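Edomon Hardwax Oil for Interior Wood

Edomon is a clear oil and wax finish for doors, cabinet fronts, counters and trim. It soaks into the top of the wood and leaves a thin wax layer you can touch up whenever you like. We have been using it in our own workshop for 3 years now, and it's still the can we reach for first!

Comes in matte and satin. Sold in cans with a resealable lid, plus a small tester if you want to try it on a scrap before you commit (please do, every board takes oil a little differently). 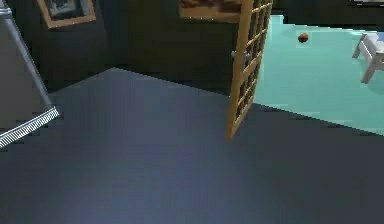
Choosing between matte and satin mostly comes down to how much light the room gets and how much handling the wood will see. Matte is the quieter of the two and hides fingerprints well. Satin brings out more of the grain and wipes down faster, so we like it on anything with a lot of edges. An open door with a lattice of small panes in light, honey-colored wood is a lovely candidate for satin, especially next to a dark blue-gray floor, where a pale frame really gets to glow. Work a door like that with a narrow brush, one bar at a time, and go back over the inside corners with a dry brush before the oil gets tacky. It's slow, but put the radio on and enjoy it.

How to apply

Sand to an even surface and vacuum off the dust. Stir the can well, all the way to the bottom, and don't shake it. Brush or pad on a thin coat along the grain. Wait 20 minutes, then wipe off everything the wood hasn't taken in. Leave overnight and repeat. Two coats are plenty for doors and trim. Counters get a third.

Our finisher Raimonds Krūmiņa swears by the Moltier flat pad for wide panels and we've all come around to it. The foam holds just enough oil, it doesn't shed, and it washes out with brush soap. For moldings he switches to the Kováčik angled brush, which we also stock.

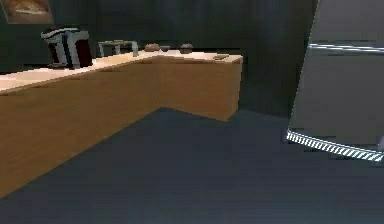
For kitchens, give the last coat a full week before you set anything heavy or damp on it. You can use the room in the meantime, just go easy. After that, everyday care is a soft cloth and a little mild soap. If a patch starts to look dull near the sink, rub it lightly with a fine pad and add a dab of oil. It blends right in, and you never have to strip the whole surface for one tired spot. We love that about it.

Oily rags can heat up and catch fire by themselves. Lay them flat outdoors to dry, or soak them in water in a lidded metal can before throwing them out.

Sizes
Tester, 100 ml
Standard can, 1000 ml

Goes well with
Moltier flat pad and handle
Kováčik angled brush
Plandach wood soap, unscented

Colors: clear matte, clear satin. A white-tinted version is planned for June, and the first samples on ash look wonderful.

Store above freezing with the lid pressed down firmly.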